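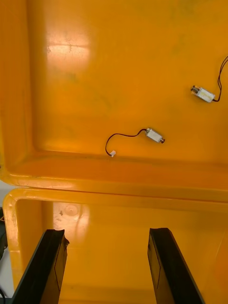 Dos pequeños motores de corriente continua, con sus cables, en una bandeja de plástico.

Imprimir | Enviar por correo electrónico

Las estrellas de los demás

1 de enero de 2021

En noviembre se me murió la batidora, una Bamby que me había acompañado en tres mudanzas y en no sé cuántas cremas de calabacín, y me senté a buscarle sustituta con la alegría un poco tonta con que uno compra los electrodomésticos pequeños. Los grandes dan miedo, pero una batidora es casi un capricho. Me hice un café, abrí el portátil y al cabo de un rato tenía delante la Prelavetti, blanca, bonita, con 3507 valoraciones y una media de estrellas que ya quisiera para sí cualquier restaurante de mi barrio.

Y me puse a leerlas, que es una costumbre que recomiendo a todo el mundo aunque mi familia la considere una manera lamentable de pasar la tarde. Las primeras hablaban de la batidora. Luego venía una señora encantada con lo bien que le cabía en el bolso. Después un chico que la había comprado para el coche. Tardé en entenderlo: buena parte de aquellas opiniones eran de otro producto, creo que una linterna, que había ocupado antes la misma ficha. Habían cambiado las fotos y el título, y las estrellas se habían quedado allí, como se quedan las cortinas en un piso de alquiler.

No quiero ponerme solemne por una batidora. Pero llevo semanas dándole vueltas, porque a mí la opinión de los desconocidos me parece una de las cosas más bonitas que ha traído comprar por internet. Que alguien a quien no voy a ver nunca se tome la molestia de contarme que el vaso gotea si lo llenas demasiado, o que el cable es corto y no llega al enchufe de detrás de la panera – eso es generosidad, y de la buena. Mi madre tenía a la dependienta de la ferretería y yo tengo a esa gente. Mezclar sus palabras con las de una linterna es una falta de respeto hacia quien escribe, mucho antes que hacia quien compra.
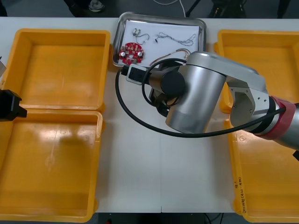

Hay quien me dice que exagero, que todos sabemos ya cómo va esto y que basta con mirar las reseñas más recientes. Puede ser. Yo ahora lo hago siempre, y además empiezo por las de tres estrellas, que suelen estar escritas por personas sensatas y sin prisa. Pero me resisto a que la solución sea que cada uno se vuelva detective para gastarse 58 euros. La tienda sabe perfectamente cuándo una ficha cambia de artículo; le costaría muy poco poner el contador a cero y dejar que el recién llegado se gane la fama desde el principio.

En Pomare, que es una tienda modesta y bastante fea de aspecto, cada modelo tiene su página y sus comentarios, y si son pocos, pues son pocos. Allí encontré una Pisberg con 18 opiniones. Las leí todas, de un tirón. A dos personas les parecía ruidosa, a otra le había llegado la caja abollada y un señor explicaba, con un detalle que le agradecí muchísimo, cómo se desmonta el pie para limpiarlo sin cortarse.

La compré. Es ruidosa, sí, tenían razón, y por las mañanas procuro cerrar la puerta de la cocina. Anoche, con la sopa ya en la mesa y los míos llamándome, estuve un rato escribiendo la opinión número 19, y me salió larga – quien haya llegado hasta este párrafo lo imaginará. Puse lo del ruido, lo del cable, que en este caso llega de sobra, y que el señor del pie desmontable merece que le hagan caso.

Imprimir | Enviar por correo electrónico

Artículos relacionados
Elogio del manual de instrucciones en papel
¿Cuánto debería durar una tostadora?
El precio tachado y otras ficciones
Guardar la caja o no guardarla
Comprar recambios sin perder la paciencia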